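Brelley House Guest FAQ

Last updated March 13, 2023. Questions not covered, ask Yesenia Bañuelos at the desk or text the house number on your confirmation.

When is check-in?
From 2 pm. Earlier if the room's ready, no promises. Text before you set out.

And check-out?
11 am. Key in the box by the side door. Please do not leave it in the room, we had three lockouts in February that way.

Can I leave bags?
Yes, same day only. Hall closet. It doesn't lock.

Do you have parking?
Two spots behind the house, first come. Street is free after 6. Don't use the Vataris lot next door, they tow and we can't get it back for you.

How do I get there from the station?
Bus 28, get off at Tymoshchuk Street, walk uphill. Bus 13 also stops there but goes the long way round. Taxi if it's late.

What's the pet fee?
$39 per stay, not per night. Dogs only right now. Tell us when you book, not at the door.

Is breakfast included?
Coffee, tea, bread, fruit, cereal. Hot breakfast weekends only, 8 to 10. Gluten free bread is in the freezer, help yourself.

What are the beds like?
Big ones in all the double rooms. Fitted sheets, extra pillow on request. Firmer than most hotels. If you need a softer topper say so before 5 pm and Macario Villalobos will bring one up.
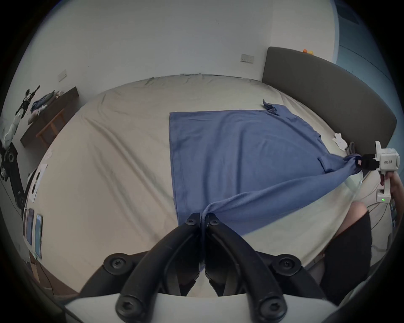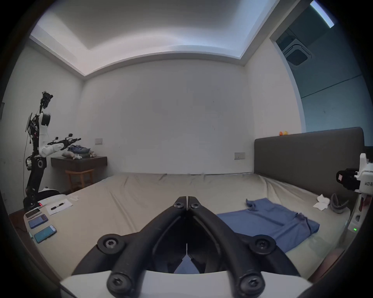

Beige sheets, upholstered headboard, ducks on top.
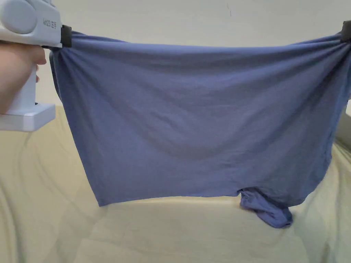
Do you change the linens during my stay?
Every third night. Towels whenever, drop them in the hall hamper. Staying a week or more, you get a full change plus a vacuum.

Can I do my own laundry?
Yes, basement. Washer and dryer, no coins needed. Soap is on the shelf. Not after 9 pm please, room 2 is right above it and the spin cycle is loud. Clean the lint trap!!

Is there an iron?
One, shared. Ask at the desk. Bring it back cold.

I left something behind. What now?
Text us what it is and which room. We keep things for 28 days then they go to the thrift store. We can mail small stuff, you pay postage. Chargers we get a lot of so tell us the color.

Is the wifi any good?
Fine downstairs, slower on the top floor. Network is Punonent, password on the card by the light switch. If it drops, wait a minute before you text, it usualy comes back by itself.

Heating?
On a timer, 6 am to 10 pm. Space heater available for the back rooms. No heaters of your own, the wiring is old.

Can I have visitors?
Daytime yes. Overnight no, unless they're on the booking.

Is there an elevator?
No. Stairs are steep and the second flight turns. Ask for room 1 if that's a problem, it's on the ground floor and has a walk in shower.

What if I have to cancel?
Full refund up to 13 days before. After that half. No-shows pay the first night. If you booked thru another site, cancel with them, we can't do it from our end.

Can I pay in cash?
Yes, exact amount if possible. Cards fine too. No checks.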